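The Basket by the Table

How one tray, three boxes and a pile of odds and ends became a sorting system for small things

Every house with a child, a dog or a visiting grandchild in it ends up with a basket. Ours started as a place to put things for the evening. By February it held balls, squeaky toys, dishcloths, a hat, two loose mittens and the lid of something we no longer owned. When I wanted a ball I tipped the lot onto the rug. When I was done I scooped it back in.

I have written about closets and kitchens for this magazine for years, and I had never given the toy basket a page. It seemed too small a subject. Then I emptied mine on a Saturday and wrote down what came out. There were 74 items. I had been guessing 30.

The usual advice is to buy a storage unit with bins. I have bought those. The Plemham unit in our hallway has deep drawers, and the small things went straight to the bottom of them and stayed there. What works better for small things is a box with a lid and a hole in the lid. It takes one item at a time, and it keeps a heap from forming on top. 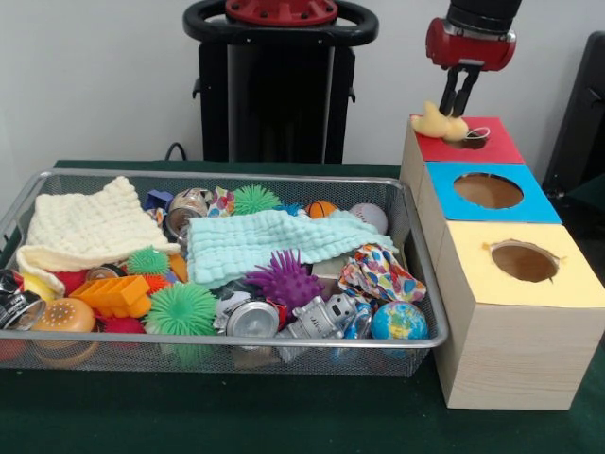
A yellow rubber duck over the red section of a three-part sorting box, with the full basket alongside.

The idea comes from the posting toys sold for toddlers, made bigger and made to hold real clutter. You need three boxes, three colors and one afternoon. The colors matter more than I thought they would. I first tried plain boxes with written labels and had to stop and read every time. With colored tops I could sort while listening to the radio.

Picking the boxes

Cubes are easiest. They line up, they stack, and any side can be the top. Wood is heavy enough to stay put when someone leans on it. Cardboard is cheaper and can be replaced when it gets soft at the corners. I have used both, and I keep cardboard for toys and wood for the hall table, where gloves and keys go.

Cover the top with colored paper or buy boxes that are already colored. Paper tears around a cut edge after a while. You can leave it that way or run a strip of clear tape around the rim. If I were starting over I would tape first and cut second, through both layers, with a fresh blade.

For the hole, trace a saucer. Check it against the fattest thing you plan to put through it. A hole that is a little too big does no harm. One that is too small means the things that don't fit will collect on the lid, and then you have a shelf.

Sorting the pile

Start with the basket full. Don't pre-sort on the floor, which only gives you a second pile. Put the basket on a table at a height where you can stand straight, with the boxes next to it on the side of the hand you use. Pick up whatever is on top and decide.

Cloth is the main trouble. One knitted square can hide six toys and snag on three more. Pull the cloths first, shake them over the basket and fold them. They don't go in the boxes at all in my house. They go in the linen drawer, or in the wash if they smell like the dog.

After that it goes quickly. My three groups are things that roll, things that squeak, and everything else. A friend uses bath, yard and indoors. A preschool in Dundora that I visited sorts by who can play with it: babies, bigger children, and grown-ups only, the last being batteries, pins and coins. Any three groups will do if everyone in the house can name them without looking them up.

Four groups did not work for us. I tried it for a month with an extra box for "small parts" and it filled with things that belonged elsewhere.

Where to keep the boxes

A row is good when you are sorting, and a stack is good when you aren't, if floor space is short. Boxes with holes in the top can't be fed when they are stacked flush, so set them back like steps or put them in a row again before you begin. It takes a few seconds. I keep mine under the window bench, in a row, and pull them out by the back edge.

Shallow containers deserve a mention too. A basket with high sides hides its contents, and the things at the bottom might as well be in the attic. I changed to a low tray with straight sides for the toys in daily use. The Hidayat catalog sells a good metal one, and a roasting pan from a thrift store does the same job.

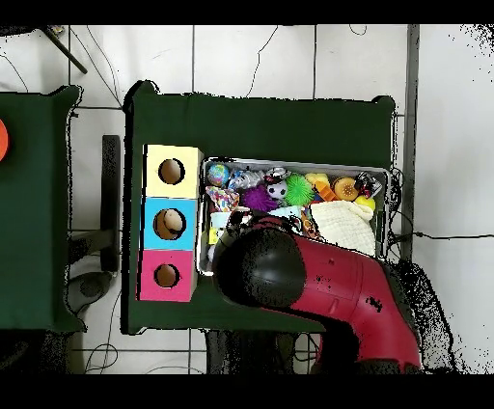

Choosing what stays out is the part that takes judgment. My rule is that a toy in the tray has to have been picked up by someone in the past week. The rest goes in the boxes, and the boxes get swapped in when interest drops off. Variety helps more than quantity. A tray with a globe ball, a bright green spiky one and an orange toy hamburger gives a small hand three quite different things to hold, and that is plenty for a morning. Ten balls of the same size get treated as one ball. If the tray is packed to the rim, as nearly all of them are at first, take things out until you can see the bottom in at least one place.

Soft toys take up the most room and are the hardest to send away. I let each child in the family keep 2 in the tray and leave the others on the bed. Crinkly ones go in with the squeakers, for obvious reasons of noise.

Washing before putting away

Rubber and plastic toys can be washed in warm water with dish soap and set on a rack. Squeeze the ones with a hole in the bottom until they stop dripping, then leave them hole side down overnight. Spiky balls hold lint and hair between the spikes, and an old toothbrush gets it out. Knitted cloths should be dried flat or they lose their shape.

Don't post anything damp into a closed box. I did that with a bath toy last winter and had to throw out the box.

Keeping it going

The first sort took me most of an afternoon, including the cutting. Now it takes as long as it takes the kettle to boil. I do it after supper, with whoever is around, and the younger visitors like dropping things through the holes enough that I have not had to ask twice.

I kept a notebook for a year, all 365 days of it, though on plenty of them I only wrote "fine." The basket was tipped onto the rug on 2 of those days, both during the holidays. In the same year 256 items passed through the boxes and out of the house: some to the church sale, a good many to the trash, and a whole bag of balls to the dog park in Belter.

The lid that fit nothing is still here. It is in the third box, with everything else.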